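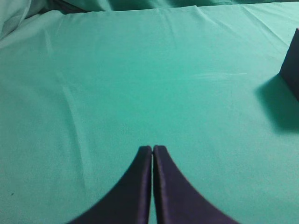
Leave the creases in: against the pressed backdrop

There is a rule in most tabletop photography guides that the cloth must be pressed before anything is placed on it. I followed it for nine years of small-object work and I now think it is wrong for most of the people who are told to follow it. The case against it is technical, and I will try to keep it that way.

The rule comes from catalog work. In a catalog the cloth is supposed to vanish. It will be masked out, or lightened until it reads as paper, and a fold that crosses the outline of the product costs somebody time at the masking stage. For that purpose pressing is correct. The trouble is that the same instruction has been passed on to people recording small objects for inventories, repair notes, drawing classes and sales between collectors, where the cloth stays in the picture and does a job there.

The job is to tell the viewer where the surface is. A flat, even field of color carries almost no information about its own distance or tilt. Put a plain block on it and the viewer has the bottom edge of the block, the shadow, and nothing else to work from. If the shadow is weak, the block floats. A shallow crease running back across the cloth gives the eye a line that lies on the surface and nowhere else. Two or three creases that converge toward the back give it a good deal more. Weave does some of this at close range, but at normal viewing sizes the weave drops out first, and the creases are what remain.

I would put the useful range as follows. A crease should be lower than the thickness of the cloth's own hem. It should cast a soft edge and no hard line. It should not pass under the object, because a block sitting on a ridge will rock and its bottom edge will show a gap. Anything above that is a fold, and folds should be smoothed out by hand. A palm is enough. The iron can stay in the cupboard.

Mieke Groen, who taught the still life evening I attended on and off for two winters, held the opposite view and still does. Her argument is that a beginner cannot tell a helpful crease from a distracting one, so it is safer to remove them all. I accept the first half. But the pressed cloth has faults of its own that a beginner can't see either. Pressing puts a sheen on many synthetics, and the sheen shows as a pale patch that moves when the lamp moves. It also leaves the crease from the ironing board edge, which is straight, and a straight line on a cloth is far more noticeable than a wandering one.

Color matters more than flatness in any case. White and black cloths are sold as neutral and they are the two hardest to use. White takes the edge off any pale object. Black swallows the shadow. Gray is safe and dull. My own preference for mixed work is a mid-tone green on the blue side, which holds a shadow well and stays clear of most of the colors that small objects come in. The Jondlow cloth I used until it wore through was close to this. The Vumen one that replaced it is nominally the same shade and photographs duller toward the corners, so I keep objects in the middle third.

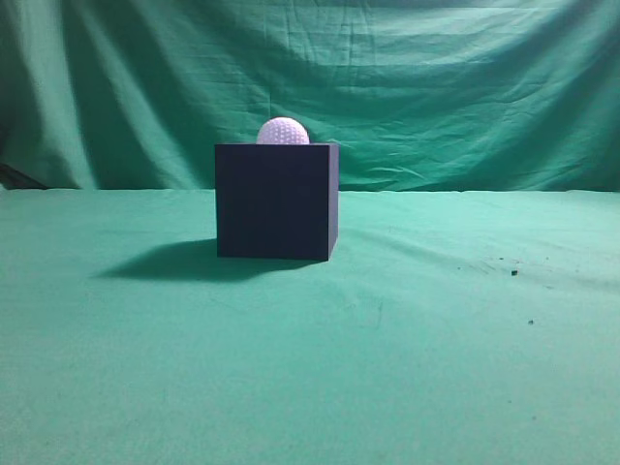 Pale objects and dark objects ask for different things from that green, and the most instructive arrangement is one of each with the dark one in front. A navy cube and a golf ball will do. The ball behind the block shows as a dome above a straight edge, and the separation is complete with no help from the background. The dimples hold up as long as the light has a direction. The cube is the harder problem. Its front face goes nearly flat in tone, and unless it is turned a little so that a strip of the side shows, it reads as a panel. Turn it by a few degrees and leave it. A larger turn gives two equal faces and a corner pointing at the viewer, which most textbooks like and which I find tells you less about the proportions of either face.

The lamp then goes to one side and slightly in front, so that the shadow runs out to the opposite side across open cloth. It should be darkest at the foot of the block and fade as it goes. A shadow that keeps its full strength to the far end means the lamp is too small or too far off. I have used the same Claeys desk lamp, catalog number 428, for most of this. It is not a photographic lamp. It has a wide shade and a weak bulb and both are advantages.

Veerle Verbruggen raised a fair objection when I put an earlier version of this to her. She records chess sets and dice for a private collection, 222 pieces at last report, and needs every record to match every other. A creased cloth never lies the same way twice. If two records are laid side by side, the difference in the cloth draws attention away from the difference in the pieces. For a matched series she is right, and I would tell anyone doing such a series to tape the cloth to a board and not touch it until the series is complete. The board can carry a creased cloth as easily as a pressed one. What matters is that it is the same cloth in the same state.

There is a second objection, which I take less seriously: that creases look careless. Jae-in Wang put this to me on a Sunday afternoon while folding a freshly ironed cloth into quarters to carry it home, thereby giving it two creases deeper than any I have defended here. Cloths should be rolled. A cardboard tube costs nothing, and a rolled cloth comes out with the gentle, irregular rippling that I am recommending, without further work.

Painters settled this long ago, by practice if not by argument. A small panel dated 1771 hung in the hallway of the building where the evening class met, a lemon and a knife on a green cover, artist unrecorded. The cover has some 9 or so low ripples in it, depending on what one agrees to call a ripple, and all of them run back from the front edge of the table. Take them away and the lemon has nothing to sit on. I tested this with a strip of tracing paper over a print, and Lies Vandenberghe, who was skeptical, agreed that the table seemed to tip forward.

My advice, then, for anyone setting up a table this October with a plain cloth and a box of small things: roll it out, pass a palm over it once from the middle toward the edges, and look at it from the height you will be working at. If a fold runs under the spot where the object will go, shift the cloth a few inches. Set the object down, turn it slightly, bring in the lamp. The Wustley guide gives eleven steps for preparing the surface before this point. I have gone through them again with the cloth in front of me and would keep the one about removing lint.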